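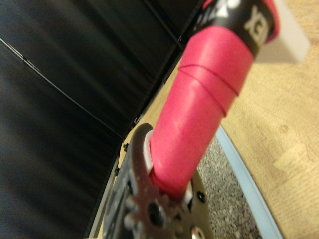

Right wrist view, pink XG handle in the gripper, black case on the left.

May 6, 2026

Equipment list for the second half, first pass. Prices are without tax.

Spare jaw set for the right arm: quote from Testwood is 953, delivery 6 weeks. Metal on the current one is worn. I would order one set now and leave the left arm for the next round.

Wrist camera: the gripper sits so close to the lens that it comes out blurred. Åberg has a bracket that sets the camera farther back. No price yet, asked on Monday. Don't order a new camera until we have tried the bracket.

Second gripper, complete: Nesta wants 1909. It was on the January list too and got pushed. If we take it, the jaw set can drop off, so decide on these two together.

Handles: keep the round ones like the XG in the test set. We need 7 more in other diameters, thin ones first. Petty cash is fine for those.

Clarer service contract runs out this year. Need to find the renewal date and whether gears are covered or only labor.

To do: chase Åberg, ask Nesta if the quote holds through the summer, put totals in the shared sheet.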